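What an open day should show us

In June I went to the open day at the Gulyás works, where Arken has a hall for testing sorting robots. Entry was free and 300 tickets had been put aside for the public. I got one of the afternoon slots, starting at two o'clock, and was in a group of 14.

I went because our council is thinking about buying machines of this sort for the recycling depot, and because I pay for the depot like everyone else in the district. I wanted to see one doing the job before reading any more leaflets about it.

The first half hour was a talk with slides. We were told that the test arm had made 771 picks in a single shift, and that the record was printed in the leaflet on our seats. The leaflet did not say how many attempts it took to get there, or how many of those items ended up in the right place. I asked. The answer was that this depends on the material, and the talk moved on to the next slide.

Then we were taken through to the hall, and from here my opinion of the afternoon improves.

I had expected a showpiece with bright lights and clean plastic bottles. The bin under the arm held crushed drinks cans and a few small plush toys, one of them a pink dolphin. There was also something transparent lying near the front, hard to make out against the scuffed grey floor of the bin. A bar clamp gripped one edge, and the cables on the arm were fastened along it with straps. 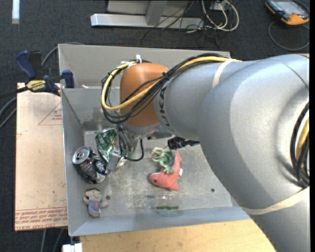
What the mixture tells you

I think this was the most honest part of the day, and I wish the organisers had made more of it. Household recycling is not all cans. People put in toys, film, food trays and whatever else was in the kitchen at the time. A flattened can has no regular shape, a soft toy gives when it is squeezed, and clear plastic is difficult for a camera and sometimes for a person. If a machine is to work in a real depot it has to cope with all of them together.

The engineers were willing to say which items gave them trouble. Clear packaging was at the top of their list. They said so without being pressed, and I learned more in ten minutes beside the bin than I had from the slides.

My complaint is with the order of things. The talk came first and was long, and the hall came second and was short. Visitors were given a large number and no failures to set beside it. Rinard, the firm that runs our depot, does the same in its yearly report, which gives the tonnage collected and leaves out what was turned away.

I would like the next open day to be run the other way round. Take people straight to the bin. Let them choose the load, put 200 mixed items through over the afternoon, and write up every miss on a board where everyone can read it. Gilis did something close to this with its parcel line last year, and the visitors I spoke to came away trusting the firm more, misses included.

I am not against the robots. Sorting by hand is cold, dirty work — I did one winter of it — and I would be glad to see less of it done by people. But the council should ask for the misses in writing before it signs anything, and it should ask for them by type of material. Clear plastic would be a good place to start.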